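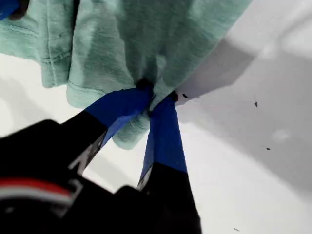 Gripper with taped fingertips holding a knit garment over the work surface.

Planning the second folding station: notes on the equipment budget

The budget for the second garment station at Zinderance is due in March, and I have been asked several times how the figures are put together. I set out the main points in this post, as they may be of use to others who prepare similar requests.

The first request, submitted for the Dinow site, was built almost entirely around the arms. Quotations were obtained, compared and approved in good order. The smaller items were placed on a single line called "sundries" and given $600 for the year. That line was spent in 7 weeks. Fingertip tape, replacement pads, cable ties, table covering and garments all came out of it, and the remainder of the year was funded by transfers from the travel budget, each of which required its own form.

The present request separates these costs. Tape and pads are entered as consumables and reviewed monthly. Garments have a line of their own: 101 pieces, mostly light cotton knits, bought secondhand through Polishchuk. Soft knits stretch and bunch when pinched, and a station tested only on stiff cloth will give a misleading idea of what it can handle. We have also asked for laundering, which was omitted entirely last time.

Lead times deserve more attention than they usually receive. Fuvholm quotes 34 working days for a replacement finger set - longer than it quotes for a complete gripper. We have therefore included one spare set in the opening order. Reviewers may question the expense, and the supplier's letter is attached to the request as supporting material.

Two matters remain open. The first is whether the work table should be bought or built in our own workshop. The second is the service contract, for which we hold only one quotation - a second has been requested. Both figures are marked provisional in the current draft and will be updated before submission.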